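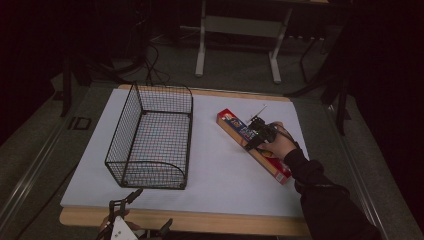
A box in the gripper beside the basket at the Hidum open day in Pastbridge.

I got to Pastbridge early, which never happens, and still ended up at the back of the line for coffee. Hidum opens its workshop to the public once a year, and this time the whole thing was built around one question: how do you get a robot to put away groceries the way you or I would? I'd signed up for the 30 minute slot with Mélanie Després, who runs the sessions, and we ended up talking for well over an hour (sorry to whoever was after me!).

The first thing she wanted me to know was that the people at the tables are the teachers. They hold the grippers in their own hands and do the job - pick up a box, carry it over, put it in a basket - and the recordings go to the software side of the house. "Everybody walks in looking for a big metal arm," she told me. "Then they see a person with a gripper in each hand and they look so let down. Give it five minutes and they all want a turn."

I wanted a turn too, of course. It's harder than it looks. You lose all the feeling in your fingertips, so you squeeze too much or too little, and my first box went straight off the side of the table. Mélanie laughed and said that was fine, she wants some of those. "If you only ever show it perfect pickups, it has no idea what to do when one goes badly. I spent my first month here throwing out every mistake. Then Ross was stuck for most of October and I had to go back and ask people to be clumsy again."

Ross, I should say, is the name of the project and also what they call the software. I never did get a clear answer on what it's short for.

I asked her why a basket. Why not a shelf, or a bag? She said they've done both, and the bag was miserable, but a wire basket is a nice middle step. It keeps its shape, it has a rim you have to clear, and a long box only goes in well if you think ahead about the angle. "People do that without thinking. They tip the box a little before they get there. I'd done it my whole life and had no idea until I had to explain it to a machine."

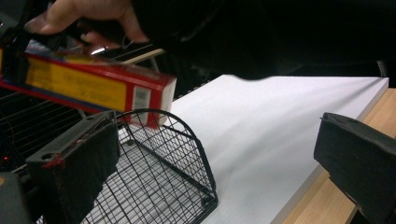 Fabian, two places ahead of me in the line, wasn't sold on any of it, and told her that a store clerk could fill that basket in the time it took to turn the system on. Mélanie didn't argue. She said she'd say the same thing if she only saw one afternoon of it, and that the point is what happens after a few hundred tries.

So how many tries is that? For the box and basket job they have 557 recordings, and 464 of those made it into the training set. The rest had a glitch of one kind or another, mostly a camera that dropped out halfway. They get their lenses from a small outfit called Fotico and she had only good things to say about them, so I guess the trouble is in the cables.

"I dream about cables," she said. "I trip over them in the dream too."

What does a normal day look like for her? Less exciting than I'd pictured. She sets up the table, checks the grippers, and then somebody does the same little job over and over while she watches for bad habits. Her record is 96 in one day and she doesn't recommend it. By the end her wrist hurt and she was putting her own dinner away in slow motion at home.

Before I left I asked when she thinks one of these will be in my kitchen. She made a face. "Your kitchen? Do you leave stuff on the counter?" I do. I leave everything on the counter. "Then not soon," she said, and went off to get the next group started.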